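About Groltard Tea and Coffee Supply

We sell tea, coffee and the small things that go with them to offices, clinics and schools.

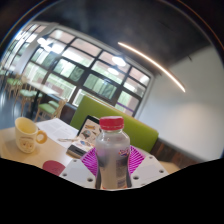
Groltard was started by Leandro Bravo, who had spent years driving a delivery route for a vending company and kept hearing the same complaint: the coffee was bad and it came late. He rented half a unit on Seyoum Street, bought a used van and signed up 4 customers in the first month. The van is gone but the first customer, a dental office, still orders from us.

Today we deliver to 60 workplaces. Most of them are small, and we like it that way. There is no minimum contract. You can skip a delivery, change your order or stop altogether with two days' notice.

Our house coffee is Baninon, a medium roast we have carried from the start. We also stock a decaf, a darker blend and six kinds of tea – black, green and herbal. Everything is packed here and goes out with an invoice you can read.

In May we moved to a larger building on the same street, with a proper loading door and a counter where local customers can pick up orders. Parking is behind the building. The entrance is shared with Druvix Printing, so look for the second bell.

New accounts are handled by Leandro himself. Call or stop by the counter, and bring a recent bill from your current supplier if you want us to quote against it. We answer email the same day – usually before lunch.

Page updated Jan 4, 2019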